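Living with one sink

We moved into the flat above the old Bremia shop in September, and the kitchen has one sink, one counter and no dishwasher. Before this I had a dishwasher for nine years and never thought much about washing up. Now I think about it more than I would like, so I am writing down what has changed.

The first thing was the number of dishes we owned. When you have a machine you need enough plates to fill it, otherwise you run it half empty or wait two days for a clean fork. Without one, a big stack of plates only means you can put off washing for longer. We went down to four of each thing. The rest went into a box, and most of the box went to my cousin Noreen Tully, who had just moved and was eating cereal out of a measuring jug. We kept one large pot that I use twice a year and have no good argument for.

The second thing was timing. I used to leave everything until after the news. By then the porridge pan from the morning had set hard and the whole job took twice as long. I now wash straight after breakfast and straight after dinner. Lunch things wait for dinner. It is a dull system and it has held since October or so.

What goes first

My grandmother washed in a fixed order and I have come back to it. Glasses go first while the water is clean, then cutlery, then plates, then bowls, then anything greasy. She changed the water once, before the pans. I change it when it looks bad, which with two people is usually once as well.

Oisín Lynch, who lives across the landing, washes everything under a running tap and says a basin is just soup. We have had this conversation several times. I tried it his way for a week and the water heater ran out before the pans, so I went back to the basin. His heater is newer than ours.

Brushes and bowls

I have given up on sponges. They smell after a few days and I always kept them too long. A brush dries out between uses if you stand it up, and you can get some force behind it on baked-on cheese. Mine cost very little at the hardware shop on the corner. Úna Flanagan at work told me to get two, one for dishes and one for the sink itself, and to make sure they looked different. That was good advice. I bought two the same and had to put tape on one of the handles.

Mixing bowls are the awkward item in a small kitchen. They take up the whole drying rack, and if you stack them wet they stick together. I turn them upside down on the counter on their own and leave them there. Plastic ones hold on to grease more than steel or glass, so those get a second wash if there was oil or butter in them.

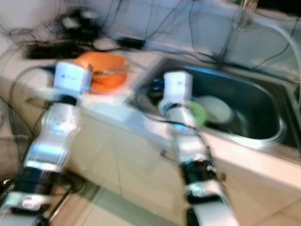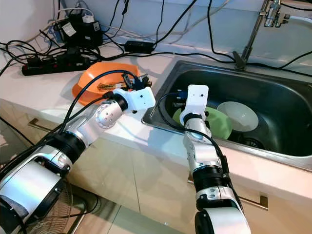
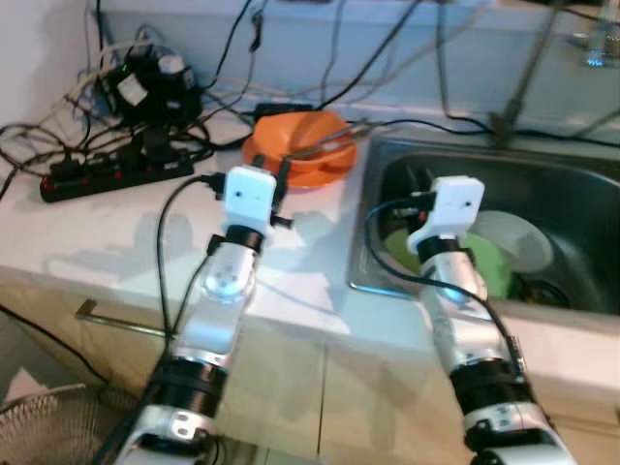
The drying problem

Washing turned out to be the easy half. There was nowhere to put things afterward. The rack that came with the flat took up most of the counter, so while the dishes were drying I had no place to chop an onion.

I looked at a folding rack from Zilten that sits over the sink. It needed a gap of 373 mm between the tap and the edge, and I do not have that. I measured three times in case the number changed. In the end I bought a narrow one that stands at the back against the wall, and it holds one meal's worth of dishes and nothing more. If it is full, somebody has to dry by hand.

I thought I would mind the hand drying. Mostly I don't. It takes as long as the kettle takes to boil, and the counter is clear at the end of it. The towels matter more than I expected. Thick ones look better hanging up but just push the water around. The thin linen ones were stiff at first and got good after a month of washing. I have six and put them in with the hot wash.

Things I have stopped doing

I no longer leave pans to soak overnight. An hour does the same job, and a pan in the sink in the morning means you can't fill the kettle without moving it.

I don't buy the strong lemon liquid any more. It made my hands crack in the cold weather. The plain one works the same and the bottle is bigger.

I have also stopped looking at countertop dishwashers. I had one saved in a browser tab for weeks. It would have gone where the rack goes, and then I would be back to having no place for the onion. Tadhg Madigan had one in his last kitchen and used it to store bread.

Next month I want to do something about the cupboard under the sink. The door sticks, there is a pipe through the middle of the shelf, and I have found three open packets of steel wool in there so far. If anyone has fitted a pull-out basket around a pipe, please leave a comment and tell me which one you used.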